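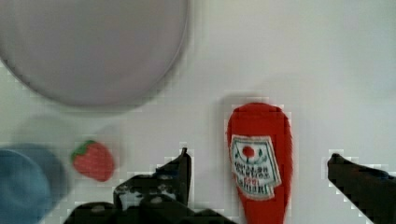
Cell 2 at Zillonholm was back in use on 23rd March after its first full service of the year. It is the table cell with the single white arm, the one most people at Minura have booked at some point, and it had been giving trouble on and off since January. These notes cover what was done and what has changed for anyone who uses it.

The fault that got the cell taken out of use was in the gripper. It would close on an item, report a good grip and then open slightly during the lift. It did this most often with the toy squeeze bottle, which is rounded and gives the fingers very little to hold on to. Smaller items such as the strawberry were hardly affected. For several weeks this was put down to the software, and a fair amount of time went on changing the closing force. That helped for a day or so and then the slipping came back.

When the fingers were taken off, the contact faces were found to be worn, more on the left than on the right. Both were replaced. The mounting screws on the left finger had also backed out by part of a turn, so the two tips were no longer meeting squarely. They have been refitted with thread lock and marked with a line of paint across the head. If the line on the screw no longer meets the line on the finger, stop and report it.

The open and closed positions were then taught again from scratch. Anyone with old gripper values saved in their own scripts should delete them and read the new ones from the cell's settings file. Two bookings last week were lost to exactly this. 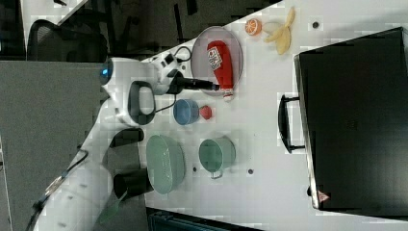 The cables took longer than the gripper. The wrist cable had been tied too tightly near the last joint, and with the arm stretched out over the table it was pulling on its connector. That explains the camera dropping out at full reach, which had been logged as a separate fault. The tie has been moved back along the arm and the cable now has more slack at the wrist. The price of that is a bigger loop, and it can brush against taller items when the arm comes in low. Before starting a long run, move the arm by hand through the four corners of the working area and watch the loop the whole way round. If it catches on anything, move the item. Please don't add another tie.

Hand-guiding itself feels lighter than it did. The payload setting was still the one for the old gripper, so the arm had been holding up the wrong weight. It has been corrected and the arm should now stay where it is left. If it drifts up or down when you let go, the setting has been changed and needs putting back before any work is recorded.

The camera positions were checked last. The wrist camera was a little out, enough to put grasps off to one side near the far edge of the table. It was calibrated again using 36 poses, and the results are saved with the service record. The fixed camera had not moved.

The service interval is now every 2,000 grip cycles for a look at the fingers. The counter is on the cell's status page and was set back to zero after the work. Checking takes up to 40 minutes if the fingers have to come off and much less if they don't. Whoever has the booking when the counter comes round does the check, and the time is not taken off their allowance.

There is also a short list for the end of each session. Park the arm, wipe the table and the finger faces with a dry cloth, and write down any grip that failed without a clear reason. Solvent wipes are not to be used on the fingers. The old pair had gone shiny in places and this is the likely cause.
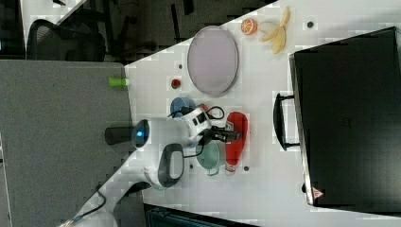
Harb, the supplier of the fingers, disagreed with that last point and asked for it to be put on record. Their view is that the shine came from ordinary wear against hard plastic, that their own wipes do no harm, and that a dry cloth will leave a film on the rubber after a few weeks. They suggested trying each method on one finger and comparing the two at the next check.

We will do that — left finger dry, right finger with Harb's wipes — and a label on the cleaning box says which is which. The old fingers have gone to Nunville, where the sister cell has the same gripper and has started to show the same slip. The spare camera cable is still on order, so treat the present one with care until it arrives.

We use cookies to remember your reading preferences and to count visits to this newsletter. Accept all | Manage settings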